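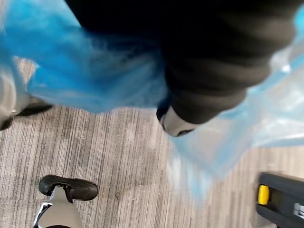 Shoe cover task, wrist camera notes, May. Starting again on the question from last month: does the wrist view alone carry enough information to tell whether the opening of the cover is still open when the toe reaches it? My working answer is no, or at least not with the segmentation we have. With the blue cover spread over most of the upper half of the view, the plastic goes from a strong, nearly solid blue on the left to something close to clear on the right, and where the loose flap hangs down the carpet stripes show faintly through it. The color threshold keeps the left part and drops the flap. Then the edge finder draws its boundary somewhere in the middle of the plastic and calls that the rim.

What I changed today. Took the fixed blue threshold out of the Clesura pipeline and put in the two-class version (dense film, thin film) that was sitting in the old branch. Dense film is still mostly color. Thin film is scored on loss of contrast against whatever is behind it, plus the small highlights along creases. The carpet helps with this. The stripes run close to straight and parallel, so any place where they go soft or pale is a fair candidate for film. On a plain floor this cue would be gone, so whatever numbers come out of here should not be quoted as general.

Ran 30 attempts with the old mask and 30 with the new one, same policy checkpoint, same starting poses. Counted an attempt as good if the logged rim estimate was within 16 mm of the hand-marked rim at the moment of contact. Old mask: 13 good. New mask: better, but I have only marked half of them so far and I don't want to write down a number until the rest are done. Marking is slow. Some of the views have the rim folded under the toe and I go back and forth on where it should be.

Things that went wrong:

Dark fabric pushed into the cover swallows the depth estimate. It comes back as a hole with a ragged border. The light gray edge at the toe end is much better behaved, and the tracker holds on to it well. I have switched the toe anchor to that edge and left the dark region as "unknown" in place of the filled-in guess.

Auto exposure. When the dark fabric takes up the middle of the image the camera brightens everything, and the thin film washes out just when we need it. Locked exposure for the last set. The carpet looks dull but the creases survive.

Lint. Tiny white specks on the carpet get picked up as crease highlights by the thin film score. Added a minimum length. It also removes some real short highlights near the rim, so this one is not settled.

Latency with the two-class mask is 60 ms on the Nernix box. That is too slow for the closing motion and fine for the approach. For now the mask runs during approach only, and the closing part uses the last good rim estimate plus gripper position. If the film shifts in between, we miss it. Tried running the mask at half resolution and the thin class fell apart, so I put it back.

Question for whoever works on the Mfaume controller: can the arm pause just before contact without dropping its force target? One extra clean view there would be worth more than anything I can do to the mask. I looked at the config and the pause flag seems to reset both, but I may be reading it wrong.

Data is in the Drundamix share under shoe_cover/thin_film, old and new runs in separate folders. Hand marks are in the same place. Please don't rename the folders while I am still marking, the script finds them by path.

Next: finish marking the new set, repeat with locked exposure from the first attempt, then try a stretch of floor without stripes to see how much the score drops.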